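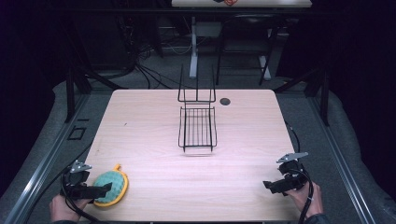 Hand-held grippers and a dish rack: notes from the shared workshop

May 10, 2021

I have been promised a robot that does the dishes for most of my adult life. So when a few of us at Skeridska started building a pair of hand-held grippers, with the idea that a person does the chore first and an arm learns to copy it later, I said I would help on the condition that I could complain about it in public. This is me complaining in public.

The grippers come first and the arm comes at some point in August, if you believe the schedule. I don't. You hold one in each hand, you do something ordinary with a kitchen object, and the recording goes into a folder. The project is called Kernel, a name picked before I joined, and the plan is 100 recordings of each chore before anyone tries to train anything. We have 20 of the pot holder. Most of those are mine and I would throw out half.

The pot holder was supposed to be the easy one. It is round and quilted, teal in the middle with a yellow-orange border, and it has a little loop for hanging. A person picks that up without looking. With two flat fingers on the end of a plastic-feeling handle you have to decide where to grab it, and whatever you decide is wrong. Go for the border and it folds. Go for the middle and you are pinching at quilting that doesn't want to be pinched. The loop is the sensible place, except the loop is small and lies flat on the table half the time. I got decent at it after an evening, and that worries me more than being bad at it did. What I got decent at was a sort of sideways nudge that I could not explain to you, and I doubt it will survive the trip into a motor.

The wire dish rack is worse in a different way. Thin black rods everywhere, upright prongs at the back, a tray with the wires set close together. It is light, so if you catch a prong on the way past, the whole thing comes along with you. My first suggestion was to clamp it down. I was told that nobody clamps down their dish rack at home. True, but at home I also have fingers.

Some build notes, for anyone tempted.

Cables. Each gripper has its own, and they are the thing I would redo tomorrow. Let them hang off the near side and they tug at your wrist every time you reach across. We tried taping them to the forearm, and that lasted until someone wanted to hand over to the next person. The mess of cable behind the table is a separate problem and I have stopped looking at it.

Brackets. There is a metal one on top of each gripper, the left one with a sawtooth sort of outline. The first pair were printed and flexed. The metal ones don't flex, but they moved the weight up, and after 2 hours your thumbs know all about it.

The table. Pale wood top, rounded corners. I argued for something darker so the objects would stand out, then we put a black rack on it and I had to shut up. The grommet hole is a nuisance if you slide anything small toward it.

The rails. Aluminum down both sides, cut by us, badly the first time. I spent $232 of my own money on this build before I started keeping receipts, and a good part of that was aluminum I had measured wrong. The offcuts are under the bench if you need short pieces.

The software is Bulow, which one of the other members wrote and which I will be polite about. It starts when you tell it to. It stops when it feels like it. Twice it saved a session under the previous session's name, so please check the folder before you go home.

Do I think any of this ends with clean plates? I think it might end with an arm that can lift one particular pot holder off one particular table, on a good evening, with the curtains drawn. The people at Ó Conaill, the hardware shop down the road, have asked me twice how the robot is coming along and both times I bought screws and changed the subject.

I'll keep going for now - mainly to see whether the arm picks up my sideways nudge. Next job is a strain relief for the left cable. If you have a swivel clip that survives being yanked, leave it in the tray by the door with a note on it.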